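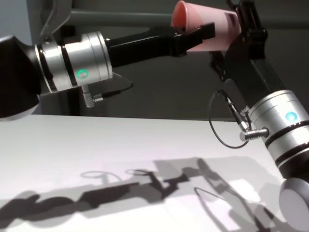

Womora Everyday Tumblers – four months in

Rating: 4 out of 5

I bought these to replace a set of drinking glasses that had dwindled to two. We have kids visiting most weekends and I wanted something that could be dropped on tile. I ordered the pink. They also come in smoke, green and clear.

The shape is simple. The cup is wider at the mouth than at the base, with a slight taper, and the plastic is translucent, so you can see how much is left without looking over the rim. The colour is a fairly strong pink. With the cup on its side and the open end towards you, the inside looks deeper, closer to salmon. My sister ordered hers expecting pastel and was a bit put out. If you want pastel, look elsewhere.

Size

I filled one to the brim with a kitchen jug and got 628 mL, a lot for a child. For everyday use I pour to two-thirds. Adults like them for water and iced tea. The wide mouth takes large ice cubes and you can get your hand in with a sponge, which I couldn't do with the old glasses.

Washing

Womora says top rack only and no hotter than 70 degrees. I have run ours through the dishwasher most nights, always on the top rack, and there is no cloudiness so far. There are fine scratches on the outside where they knock against each other. The base has a shallow recess that holds water after a cycle, so tip them before you put them away or you will get a wet shelf.

Tomato juice left overnight stained one of them faintly. Bicarb and warm water took most of it out.

Stacking

This is where the star comes off. They nest well enough when dry, but if you stack them damp they grip each other and you end up twisting to get them apart. I now keep them in stacks of three. Domnica Vasiliu mentioned in her review that she puts a square of paper towel between hers – I tried it and it works, but I'm not doing that every night.

Compared with the Grutell

I had two Grutell cups before these. The Grutell has a thicker wall and feels more like glass, but it is narrower and tips over more easily when it's empty. It also costs nearly double. For outside on the deck I'd still take the Womora.

Durability

Ours have been dropped on tile, on concrete and once down the back steps. One has a small chip on the rim, which I filed smooth. No cracks in any of them.

I paid full price at Horrocks in December. They were marked down after the holidays, so it's worth waiting for a sale if you're not in a hurry. Not suitable for the microwave or for hot drinks, and the sticker on the base says so. The sticker takes some scrubbing to get off – use a little cooking oil.

– Roland Heywood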